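Workshop > Manipulation > Gripper trials > Comparing two grippers on PC parts

Search this section Go Advanced

Posted in April by Nilmini Abeysekara

Comparing two grippers on PC parts: a bench procedure

This page sets out how we compare grippers on memory modules and processors. It assumes an arm that is already mounted and calibrated, a wrist camera with a working feed, and a controller that will accept a force limit on each axis. The two units in the present trial are the Clurnasus linkage gripper and the Skedo parallel gripper. The procedure is the same for both and should be followed in the same order, or the results can't be set side by side.

1. Fix the payload and tool centre point

Enter the mass and centre of gravity of the gripper in the controller before anything else. Do not reuse the values from the previous tool, even where the two look close. The Skedo is shorter, and with the wrong offset the wrist swings wide on any move that includes a rotation.

Set the tool centre point at the tip of the finger pads with the fingers closed. On a linkage gripper the tip travels along an arc as the fingers open, so the point is only correct for one opening. We store a second tool entry for the fingers open to the width of a processor and switch between the two in the program. The parallel gripper needs one entry.

Check each entry by touching a fixed pin from four wrist angles. If the tip wanders by more than the thickness of a business card, teach it again.

2. Set up the wrist camera

Lock exposure and white balance. The camera sees bright heat spreaders and a matte black gripper at the same time, and automatic exposure will hunt between them on every approach. Choose an exposure that keeps the heat spreader just below clipping and accept that the gripper plates will be dark.

Tilt the camera until the fingertip is visible against the work. With the linkage gripper a large share of the view is taken up by the gripper itself, and there is no tilt that avoids this altogether. What matters is that the last few centimetres of travel can be followed.

3. Approach inside the case

Lay the desktop case flat with the side panel off and clamp it. Tie back any loose wiring that crosses the approach path. Jog to a hover point over the memory slots and note the wrist angle at which both the finger and the slot ends can be seen.
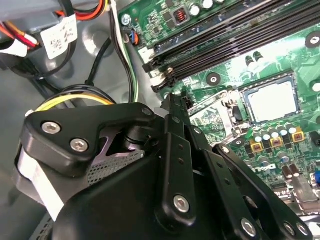 Work at reduced speed for the whole of this step. Bring the finger down beside the latch at the end of a slot, stop short of contact, and record three things: the clearance between the gripper body and the power supply side of the case, the clearance between the outer links and the board, and whether the target is still in view. Retract along the same line and repeat at each slot.

The linkage arms fan out behind the fingertip, and it is the arms, well before the tip, that limit how far the wrist can be leaned over. On the Clurnasus we lost the steeper approach angles for this reason. The Skedo has a slimmer body but thicker fingers, and its trouble comes lower down, between neighbouring slots. Adapter fingers would help. We have not fitted any, as the aim is to compare the units as supplied.

Do not press a latch during the clearance pass. Save the hover point and the stop point under separate names, with the gripper name first, and copy both to the log.

4. Set the force limits

Begin with the lowest grip force the controller offers and raise it in steps of 5 per cent. At each step, pick up a scrap module by its long edges, hold it for a slow count of ten and tap the wrist lightly. The first setting that survives the tap is the working value. Go one step higher for the runs and no further.

Set the downward force limit separately. For the latch press we let the arm stop on contact, back off, then press under force control. For the processor there is no press at all – the part is lowered, released and left to sit under its own weight. Any program that pushes on a processor should be stopped and corrected before the run continues.

5. Move to the fixture board

Full picks are done on a fixture board first. The pockets give the same starting position each time, which takes the case out of the comparison. Fasten the board down and teach two of its corners. If the board has been moved, even slightly, teach them again.

Place the processor in its pocket and bring the finger to a point just outside the corner brackets. The brackets leave the other two corners free, so turn the wrist until the pads can take the part across its open sides. Close slowly, lift straight up, hold, lower and release. Each gripper does 200 cycles, split into two sessions with a tool change between them so that a badly seated mount shows up as a difference between halves.

Log every cycle as clean, shifted or failed. "Shifted" means the part came up but turned in the pads. This is the most useful column. A gripper that never drops a part but turns it often is of little use at a socket.

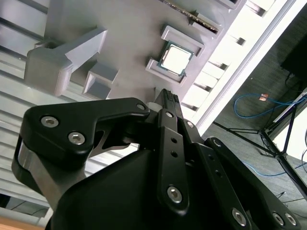 Walid Fakhoury: I ran the same sequence on a Posmont controller and the shifted count went up sharply with the linkage unit. The tip rises a little as the fingers close, and with position control on the vertical axis the pads slide up the side of the part. Did you compensate for it, or let the arm float?

Nilmini Abeysekara: Compensated. We measure tip height fully open and at part width, then lower the arm by the difference during the close. Floating the axis also works but the contact force was less even on our arm. If you do float it, log that in the notes column.

Walid Fakhoury: Will try the offset on Tuesday. The parallel unit was fine without it.

6. Record and compare

Keep one log file per gripper and do not merge them. Each line should hold the cycle number, tool entry, grip setting, result and a short note. Save the wrist camera clip for every shifted or failed cycle, plus one clean cycle from each session for reference.

Inspect the pads after each session and wipe them with a dry cloth. Retighten the mounting screws at the tool change and write down any that had moved.

The log template is stored on the workshop drive as sheet 3117.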